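Trastside Gemeinschaftswerkstatt
Aufbauanleitung Handgreifer Dillilar, Ausführung Eigenbau
Stand: 15. Mai 2026

4 Inbetriebnahme am Übungsplatz

4.1 Geltungsbereich

Dieser Abschnitt gilt für fertig montierte Handgreifer, deren Finger und Marker nach Abschnitt 3 geprüft wurden. Er beschreibt die Einrichtung des Übungsplatzes, das Anlegen des Tragegurts und die ersten Aufnahmen am Garderobenständer. Für Arbeiten am Tisch gilt Abschnitt 5.

Die Aufnahmen dienen später der Programmierung des stationären Arms. Bis zum Abschluss der Prüfung nach 4.6 dürfen sie nicht in den gemeinsamen Datenbestand übernommen werden.

4.2 Erforderliche Teile

Handgreifer Dillilar, rechts und links
Tragegurt mit Schultergurten
Anschlussleitung, Länge 2.520 mm
Aufnahmegerät mit eingelegtem Speicher
Markerständer für den Boden
Garderobenständer aus Holz mit Zapfen
Tasche mit Trageriemen, leer
Prüfblatt Su

Leitungen anderer Länge sind nur nach Rücksprache mit der Werkstattleitung zulässig. Verlängerungen dürfen nicht im Laufweg gekuppelt werden.

4.3 Übungsplatz einrichten

1. Garderobenständer auf ebenem Boden aufstellen. Teppich ist zulässig, sofern der Fuß nicht kippelt.
2. Standfestigkeit prüfen: Mittelstange in halber Höhe von Hand leicht anstoßen. Der Ständer muss ohne Nachwippen stehen bleiben.
3. Rund um den Ständer einen Abstand von 1.000 mm zu Tischen und Schränken einhalten.
4. Aufnahmegerät auf dem Boden außerhalb dieses Bereichs ablegen und die Leitung flach zum Gerät führen.
5. Markerständer so aufstellen, dass seine Marker vom Arbeitsplatz aus unverdeckt bleiben. Danach nicht mehr verschieben.
6. Raumbeleuchtung einschalten. Bei tief stehender Sonne die Fenster abdunkeln; Spiegelungen auf den Markerflächen führen zu Aussetzern in der Lageerkennung.

VORSICHT
Stolpergefahr durch am Boden liegende Leitungen. Zuschauende Personen nehmen Platz, bevor die Aufnahme beginnt, und bleiben bis zum Ende der Aufnahme sitzen.

4.4 Gurt und Greifer anlegen

1. Tragegurt über beide Schultern legen und so einstellen, dass die Arme ungehindert nach vorn geführt werden können.
2. Lange Haare zusammenbinden. Lose Bänder und Kordeln an der Kleidung einstecken.
3. Greifer aufnehmen. Die Marker dürfen weder von den Fingern noch vom Ärmel verdeckt werden.
4. Jeden Greifer fünfmal vollständig öffnen und schließen. Die Finger müssen gleichmäßig laufen und mit den Innenflächen plan aufeinandertreffen.
5. Öffnungsweite am Prüfblatt Su ablesen und eintragen.

Hinweis: Greifer der ersten Bauserie tragen die Marker an einer anderen Stelle als die der zweiten. Beide Ausführungen sind zulässig, werden jedoch im Prüfblatt getrennt geführt. Innerhalb einer Aufnahmereihe darf die Ausführung nicht gewechselt werden.

4.5 Übungen am Garderobenständer

Übung A: Zapfen greifen

1. Mit leicht gebeugten Knien vor den Ständer treten. Die Füße bleiben neben den Auslegern des Fußes.
2. Greifer in Verlängerung des Unterarms auf den Zapfen zuführen.
3. Finger schließen, bis der Zapfen ohne Spiel gehalten wird. Nicht ziehen und nicht drehen.
4. Position halten, Finger langsam öffnen, Greifer auf demselben Weg zurückführen.

Übung B: Tasche beidseitig halten

1. Tasche mit dem Riemen über einen Zapfen hängen.
2. Beide Greifer von links und rechts an die Tasche führen.
3. Finger gleichzeitig schließen. Der Stoff darf sich spannen, der Ständer darf sich nicht bewegen.
4. Tasche anheben, bis der Riemen vom Zapfen freikommt, und nach kurzem Halten wieder einhängen. 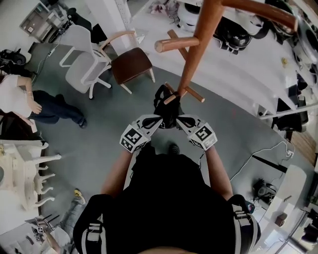 Arbeit mit dem Handgreifer am Garderobenständer

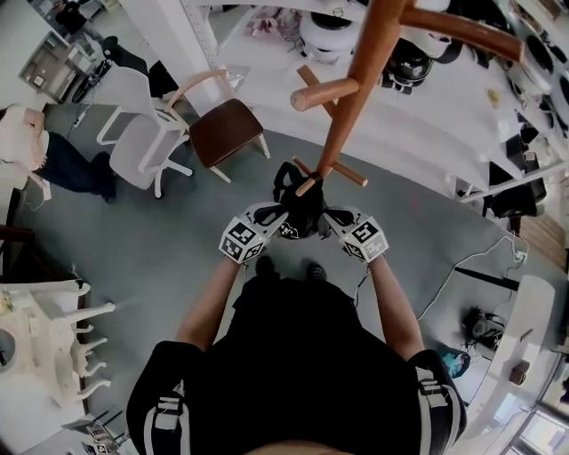
Nokwood hat zur vorigen Fassung dieses Abschnitts mitgeteilt, dass Übung B dort erst nach einer ganzen Reihe von Fehlversuchen gelungen sei. Der Riemen habe sich beim Anheben regelmäßig hinter dem Zapfen verklemmt, solange beide Hände gleich hoch geführt wurden. Man habe sich damit beholfen, die dem Zapfen abgewandte Seite zuerst anzuheben, und bitte um Aufnahme dieses Ablaufs in die Anleitung. Den geforderten Freiraum halte man in kleineren Räumen im Übrigen für schwer erfüllbar.

Der vorgeschlagene Ablauf ist als Abweichung zugelassen und im Prüfblatt mit »B2« zu kennzeichnen. Der Abstand nach 4.3 bleibt unverändert. Räume, in denen er nicht eingehalten werden kann, eignen sich für Übung A im Sitzen nach Anhang C, für Übung B sind sie nicht freigegeben.

ACHTUNG
Die Tasche muss leer sein. Bereits geringes Zusatzgewicht kann die Fingerlager verformen. Ein verformtes Lager ist am ungleichmäßigen Lauf der Finger zu erkennen; der betroffene Greifer ist sofort außer Betrieb zu nehmen.

4.6 Aufnahme prüfen

1. Aufnahme beenden, danach erst die Greifer ablegen. Die umgekehrte Reihenfolge erzeugt unbrauchbare Endstücke, die von Hand entfernt werden müssen.
2. Aufnahme am Rechner öffnen und den Verlauf der Markererkennung anzeigen.
3. Abschnitte ohne erkannte Marker kennzeichnen. Kurze Aussetzer beim Umgreifen sind unbedenklich.
4. Dauer, Übung und Bauserie in das Prüfblatt eintragen.
5. Prüfblatt unterschreiben und im Ordner des Übungsplatzes ablegen.

Der Bestand umfasst derzeit fast 212 freigegebene Aufnahmen. Aufnahmen ohne vollständiges Prüfblatt werden im August gelöscht; eine Nachreichung ist bis dahin möglich.

4.7 Störungen

Marker werden nicht erkannt
Markerflächen mit einem trockenen Tuch abwischen. Bleibt die Störung bestehen, Beleuchtung nach 4.3 prüfen. Zerkratzte Marker ersetzen, nicht nachzeichnen.

Lage springt während der Aufnahme
Stand des Markerständers prüfen. Wurde er verschoben, ist die gesamte Reihe zu wiederholen.

Finger schließen nicht vollständig
Innenflächen auf Fremdkörper prüfen. Fasern von Taschen und Teppichen sammeln sich bevorzugt am Fingergrund und sind mit einer Pinzette zu entfernen. Kein Öl verwenden.

Aufnahmegerät schaltet ab
Steckverbindung am Gerät und am Gurt prüfen. Die Leitung darf bei ausgestreckten Armen nicht unter Zug stehen.

4.8 Außerbetriebnahme

1. Aufnahmegerät ausschalten und Leitung abziehen.
2. Greifer mit geschlossenen Fingern in die Ablage legen, Marker nach oben.
3. Gurt an den Haken hängen. Schultergurte nicht knicken.
4. Leitung in weiten Schlaufen aufrollen und mit Klettband sichern.
5. Garderobenständer an seinen Platz zurückstellen. Der Markerständer verbleibt am Übungsplatz, sofern am selben Tag weitere Aufnahmen eingetragen sind.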